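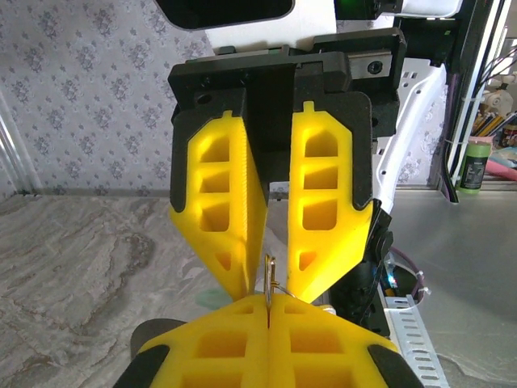

Larnero Adds Bent-Wire Clips to Its Desk Range

Gold-colored wire clips and loops will join the Ostwood line in May

OSTWOOD, May – Larnero, the maker of small goods for desks, workshops and school supply rooms, announced today that it will add a family of bent-wire clips and loops to its Ostwood line. The pieces are formed from a single length of thin wire with a brassy gold finish and will be sold in boxes of 52 through the company's regular dealers.

The new family consists of six shapes. Two are paper clips in the usual sense. The remaining four are open loops with a curled end, intended for hanging tags, holding sample cards and keeping small bundles of thread or cord together.

"Our customers have asked for a clip that can be left in view on a finished piece of work," said Marek Vávra, product director at Larnero. "The curl took longer to settle than the rest of the design. A tight curl catches on paper, and a loose one lets the tag slide off."

Samples were sent to dealers and bookbinding workshops during the past winter. Larnero received 2936 comment cards in reply, many of them about the length of the wire tail. The tail on the smallest loop was shortened as a result, and the box was changed to a shallow tray with a sliding lid.

Palaniappan, which has carried the Ostwood line for more than 12 years, will be the first dealer to stock all of the shapes. Flamen will offer the paper clips only, with the loops available by special order.

"Small fasteners are usually bought without much thought, and then used every day," said Lenka Jireš, head of dealer relations. "We are pleased that our dealers have given these the same care as the larger items in the range."

Existing Ostwood clips in plain steel will remain on sale, and their order codes will not change. Dealers may request a sample tray and the revised price list from the Larnero sales office.

Media contact: Lenka Jireš, Larnero Dealer Relations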